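## Results, and why I don't fully trust them

Our group tested whether the Irstead policy opens and unloads a front-loading washer better when a wrist camera is added. We ran 153 trials. The first 40 used the overhead view only.

Success went up by 26 points, which sounds great. I have doubts. All the extra wins came from one machine, and Zsolt Major had already tuned the grasp height on it before the wrist runs began. Nobody retuned the overhead baseline — so the comparison isn't fair. 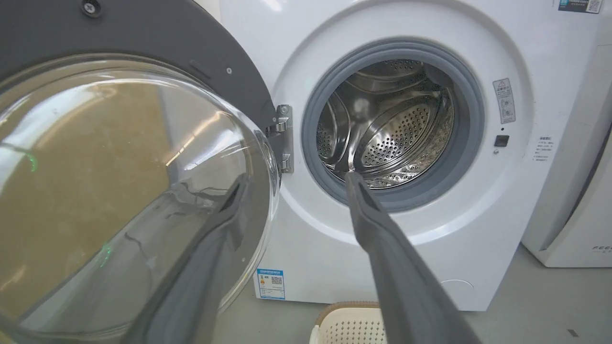

Glare on the door glass is my other worry. We scored 43 trials at night with the lights dimmed and never logged which ones. The Vodura write-up calls the method "robust to lighting." I would take that line out until someone reruns both setups on a second washer.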